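The Mending Pile, and What to Do With It

Well, the clocks have gone back, it's dark by the time I get the bus home, and that means I'm sewing again. All summer long I tell myself I'll keep up with the repairs, and all summer long they go in the bag behind the bedroom door. I pulled that bag out last weekend and oh my goodness. Three pairs of school pants, a pillowcase, a winter coat with the pocket lining gone (I lost a house key in there back in August and only now found it, down by the hem, along with a cough drop), and a whole lot of little kid clothes from my sister, who thinks I enjoy this. I do enjoy this. Please don't tell her.

So this issue I want to talk about hems and loose threads, because it's what I get asked about most on Tuesdays, and because people throw out perfectly good stuff over a bit of fuzz at the edge!

The first thing is, don't pull. I know. You see a thread hanging there and your hand goes right to it. But if that thread belongs to the hem stitching you can have six inches undone before you've put your coffee down. Lay the fabric on something plain, a white tabletop is great, and get your nose down close to it. A printed fabric hides everything, and the busier the print, the worse it is. I once sewed right over an old row of stitching on a flowered apron and didn't notice till I ironed it. 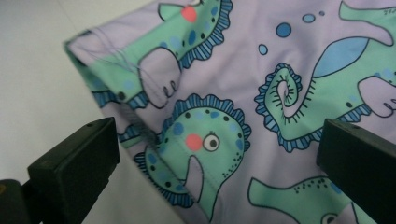

Dinosaurs with pink cheeks, and a few stray gray threads by the hem.

I am completely in love with that print, by the way. The one in the middle with the frill and the big round eye looks like he's about to tell you some gossip. And lavender and mint green together, who knew? I'd wear it myself.

With threads like those, I take a needle and lift each one a tiny bit to see where it goes. If it's only lying on top, off it comes. If it runs into the hem, I thread it onto the needle, take it through to the wrong side, make a couple of small stitches in the fold and snip it there. It takes maybe five minutes, and most of that is me looking for my glasses. If the stitching itself has come away, go over it with new thread and start a good half inch back from the gap, so you're overlapping stitches that are still holding.

A word about slippery fabric, too. Lucienne Lacroix (she ran our fall hemming night and has far more patience than I do) taught me to use clips in place of pins on anything with a bit of shine, and to press the fold with a barely warm iron and a cloth in between. I've ruined exactly one thing since then and it was a curtain, so that hardly counts.

Now, where do you keep it all? I went through a plastic tub phase and hated it. The lid went on, the tub went under the bed, and I forgot I owned any of it. An open basket sitting out where I trip over it works so much better for me - I get annoyed enough to do something. Ryszard Borkowska keeps his on the stairs, one basket for buttons and hems and another for "hard," and I'm told the hard one hasn't moved in a year.

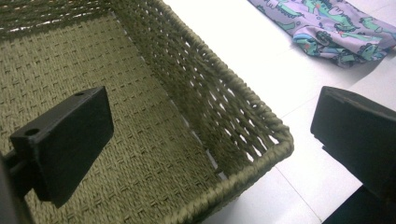 Nistlow Mending Circle / Home & Textiles Group

I do like a cord basket for this. Look at that olive green, and the fat twisted rim! The tight weave across the bottom is what I'd go for if you're keeping small things in there, although with an open lattice up the sides like that one I'd still put my buttons and snaps in a jar first. Needles go in a tin. Please put your needles in a tin. I have sat on the evidence.

If you have a woven one at home, give it a shake upside down over the trash every so often, and run the brush end of the vacuum over the inside. Lint gets down in the twists and then it's all over your black pants.

Next get-together is at the Drotmont Street hall, 7 to 9, same side door as before. Bring one thing you can finish in an evening and one thing you can't. We have 300 yards of gray and navy thread left from the big donation, so help yourselves, and if anybody has lavender I would be very grateful. I checked three stores and came home with two purples and a pink.

Also, whoever left the small gold scissors with the blue ribbon on the handle, they're in my kitchen drawer. I'll bring them next time.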